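Minutes, Wakham Clothing Exchange, June meeting, 16:30
Chair: Sanaa Farouk

1. The hall at Ansah is confirmed.

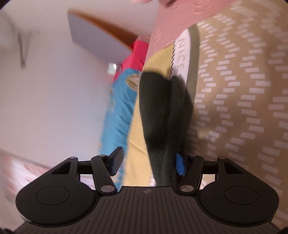 The rent is 171, to be paid before the end of the month.

2. Labels

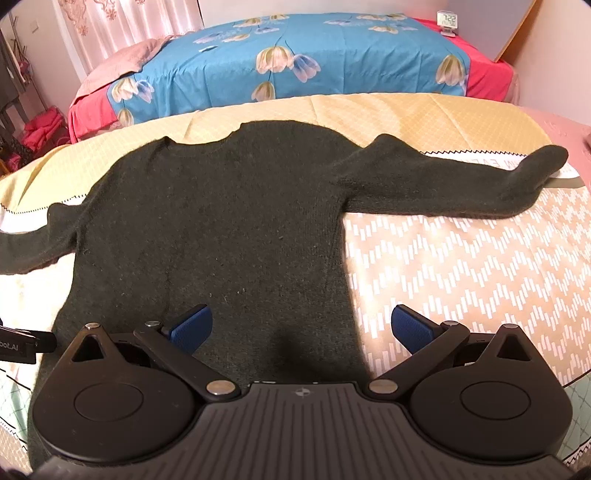
Labels will be ordered from Flurken, 500 pieces. Knitwear must be checked for lint before it gets a label; the green sweater has light specks on the body.

3. Prices
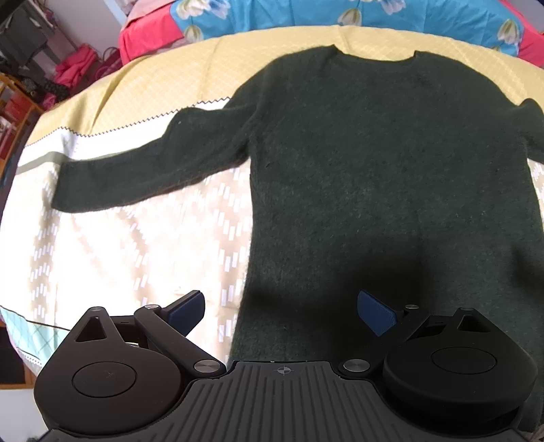
Dark green knit sweater, crew neck

Sweaters stay at 16.

4. Transport
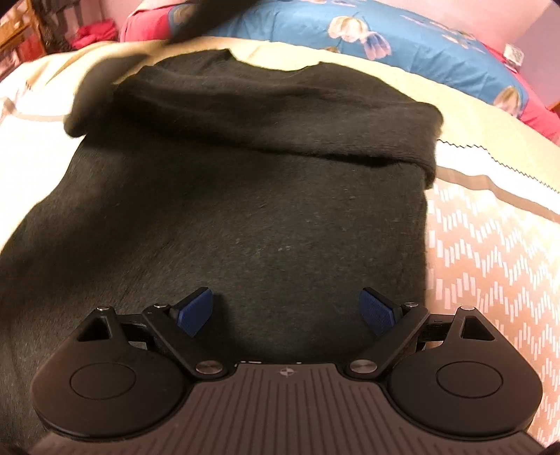
Tromine will lend 30 boxes.

Closed at 17:15.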